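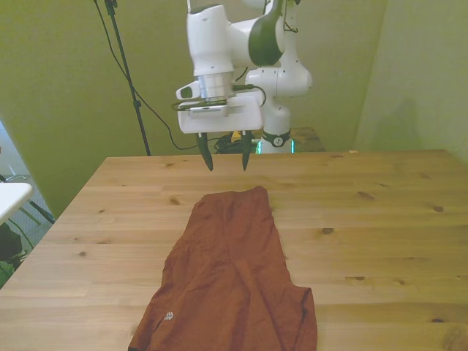

Kernodska is a robotic laundry-handling cell built in a shared workshop in Fludelden. It consists of a single jointed arm mounted behind a pine table, a two-fingered gripper, and a set of programs that flatten, turn and fold one garment at a time. The arm was bought complete. The table, the platform under the arm, the camera mounts and all of the folding software were made by members of the workshop, who continue to maintain them.

The cell is among the better documented amateur projects of its type. Its drawings and parts list are kept in the workshop's public archive, together with a log of 587 attempted folds made during the first period of operation.

Background

The Fludelden workshop was set up for joinery and bicycle repair, and acquired its first automated machine, a small router, several years before work on Kernodska began. Interest in cloth grew out of a sewing group that shared the building and had asked for help with sorting and folding donated clothes. An early design used hinged boards, in the manner of a shop folding frame, but it could only deal with shirts of one size and was dropped.

The arm was purchased second-hand for 2,575 in the local currency, a sum met from membership fees and the sale of the old router. Delivery took place in August, and the machine was moving under its own program by the end of the same month.

Construction

The table is of light pine boards joined edge to edge and left without a cloth or mat. The builders considered a felt covering, which would have given the fingers something soft to press into, but found that garments dragged on it. Bare wood lets the cloth slide when pulled, and the joints between the boards offer a straight line against which a hem can be judged by eye.

The arm stands on its own wooden platform at the back of the table, an arrangement meant to keep its movements from shaking the work surface. A cable runs along the outside of the arm to the gripper, with enough slack to allow the wrist to turn. Routing this cable took longer than any other part of the assembly - three layouts are recorded in the log - and the present one is described there as adequate.

The gripper closes two narrow black fingers on a pinch of fabric. Their pointed tips were chosen after broad, flat ones proved unable to get beneath a single layer.
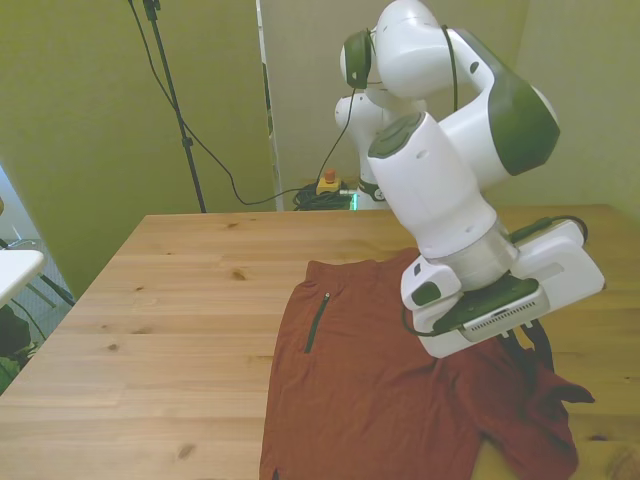 Why does the machine press down on the cloth before closing its fingers?
Pressing makes the fabric buckle slightly between the fingertips, which gives them a ridge to take hold of.

Operation

Work begins with one item placed on the table by hand. The control program, named Flirari, compares the outline of the cloth with a small library of shapes and selects a point at which to take hold. The arm then lowers, grips, lifts a short way and draws the fabric across itself or out to one side. The process is repeated until the outline matches the expected one or the limit of 16 moves is reached, at which point the arm withdraws and waits for a person to reset the cloth.

Thin sportswear is the usual test material. It creases easily and slips on the wood, and zips and pocket seams create stiff lines that do not bend with the surrounding fabric. Heavier cotton is easier to fold but harder to pick up in a single layer.
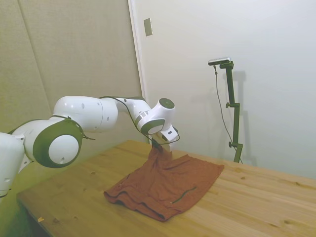
The gripper raising a fold of rust-coloured fabric from the table.

Lifting is the stage at which most recorded failures occur. If too little cloth is taken, it falls from the fingers; if too much, the layers underneath come up as well and the item has to be spread out again. The builders altered the approach angle a number of times before settling on a nearly upright one.

Safety

Workshop rules require that an emergency stop be within reach of the operator whenever the arm is powered. Members must complete an introductory session before using the cell alone, and no one may lean over the table while a program is running.

Related work

A second cell using the same software was started by the Akgül makers' club, with a shorter table and two arms. The two groups exchange program changes, although their shape libraries are kept separate. The Akgül version has so far been used only for towels.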